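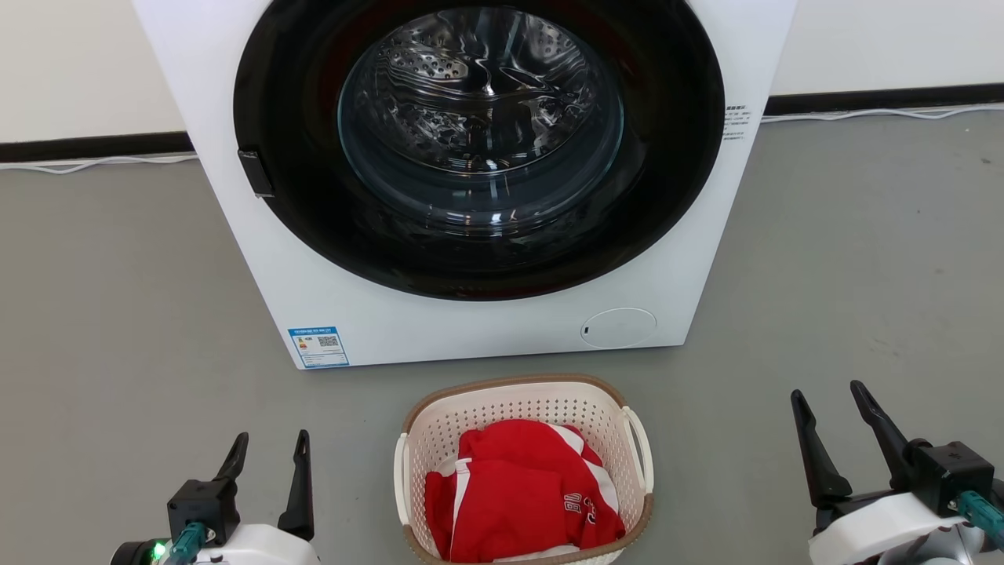

**Household Robotics, week 8: notes for the Breltanard visit**

We leave for Breltanard at the end of March, so please read these before you get on the coach! I went over on my own last month to see what they'd be showing us, and I came back with a notebook full of scribbles (tidied up a bit below).

## What you'll see

The demo is laundry. The robot has to open the washer, move clothes from a basket into the drum, and shut the door again. It sounds dull until you watch two arms trying to agree on who holds what, and then it's wonderful.

Cristian Cuadros runs the session and will take questions throughout. He likes being interrupted, so do!

## Things to look out for

**The door.** The handle is a small black piece on the left edge of the black rim, and it only sticks out slightly. Watch how the fingers line up with it. Compare this with the drawer handles we did in the Villanueva lab, where you could be well off and still get a grip.

**The basket.** It has a cut-out handle on each side, with a gripper either side of it at the start. Would you lift it, or leave it on the floor and work from there? Have an opinion ready.

**The cloth.** A crumpled red top with white stripes has no fixed shape, and there's a bit of white fabric peeking out from under it. Where does one item end and the next begin? Remember the Zirska exercise: edges and colour help, but folds will fool you.

**The glass.** You can see the steel drum through the porthole, reflections and all. Depth sensing and shiny curved surfaces don't get on (see slide 21).

## Numbers to have with you

- Training runs recorded for the basket task: 922
- Of those, runs with the door already open: 420

Work out the split before we go and think about what it might do to the results.

## Afterwards

One page each, please. Pick a single moment where the robot hesitated or tried again, and suggest why. Sketches very welcome. If you're in the Rutusska project group, add a paragraph on what you'd borrow for your own gripper.

Bring a pencil, and flat shoes for the lab floor.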